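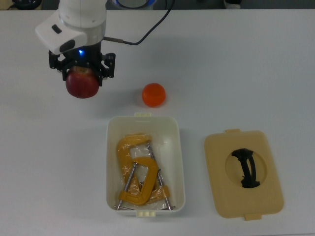 ## 4. Setting up a cheese board with the Wernlow slicer

This section covers the wire slicer and the serving board. Read section 2 first if the slicer has not been washed yet.

1. Take the cheese out of the refrigerator 2 hours before serving. Leave it wrapped.
2. Set the board on a level counter with the groove facing up.
3. Pull the wire arm all the way back until it clicks.
4. Place the cheese against the stop, rind side down.
5. Lower the arm with steady pressure. Do not saw.

**Note:** A firm Alpine cheese such as Gruyère needs slow pressure. Brie and other soft-ripened cheeses should be cut with the flat knife -- the wire drags the center out of them.

**Caution:** Keep fingers clear of the wire slot. Do not put the wire arm in the dishwasher.

### 4.1 Thickness

The dial is set to sandwich thickness at the factory. Turn it left for thinner slices, which suit a baguette with butter. Turn it right for grilled sandwiches.

If the slices come out as wedges, the wire is loose. Tighten the end screw a quarter turn and try again. Replacement wires are part no. 3577.

### 4.2 Leftovers

1. Wrap cut cheese in waxed paper, then place it in a container.
2. Close the lid but leave one corner unsealed for blue cheese.
3. Store apples and other fruit separately.

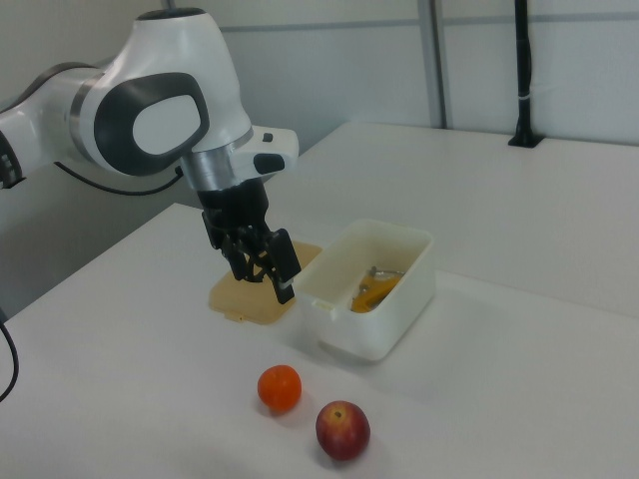 *Fig. 4-2. Container lid, tan, with tab.*

**Note:** Wash lids by hand and let them dry flat. For a spare board, order part no. 699 from Zindby.

Section revised in November by Veronika Kerekes.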